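Forum Simulation und Greifplanung
Thema: Auswertung der Greifversuche mit langen Stäben (Kastton)

Ruppert_Sim schrieb:
Zur Kenntnisnahme: Die Auswertung der Simulationsreihe Kastton liegt vor. Von 181 Versuchen wurden 93 als erfolgreich gewertet. Als Erfolg gilt ein freies Anheben des Stabes.

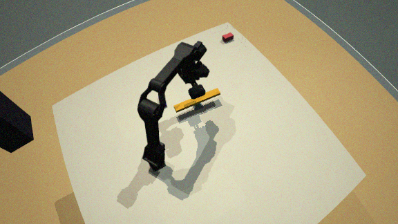

Das Kriterium stützt sich allein auf die Lage des Stabes zur Unterlage. Der orangegelbe Stab schwebt knapp über der hellen Fläche, sein linkes Ende liegt tiefer als das rechte. Eine Neigung dieser Art wird nicht als Fehler gezählt.

Tulletholm4 schrieb:
Dem ist zu widersprechen. Ohne Grenzwert für die Neigung ist die Quote mit der Reihe Zultside nicht vergleichbar. Ferner bitte ich um Angabe, ob die Greiferansicht in die Wertung einging.

Ruppert_Sim schrieb:
Sie diente ausschließlich der Kontrolle des Greifpunktes.

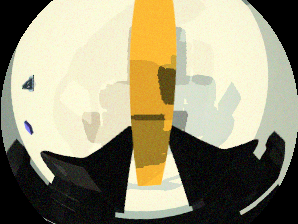 Eine Wertung aus dieser Ansicht würde einen zweiten Datensatz erfordern. Ein Grenzwert wurde in der Planung erörtert und verworfen.

Tulletholm4 schrieb:
Die Begründung hierfür fehlt im Bericht. Ich halte den Einwand aufrecht.

nordlabor schrieb:
Vorschlag: beide Quoten ausweisen, mit und ohne Grenzwert.

Ruppert_Sim schrieb:
Einverstanden. Die ergänzte Tabelle folgt im Oktober.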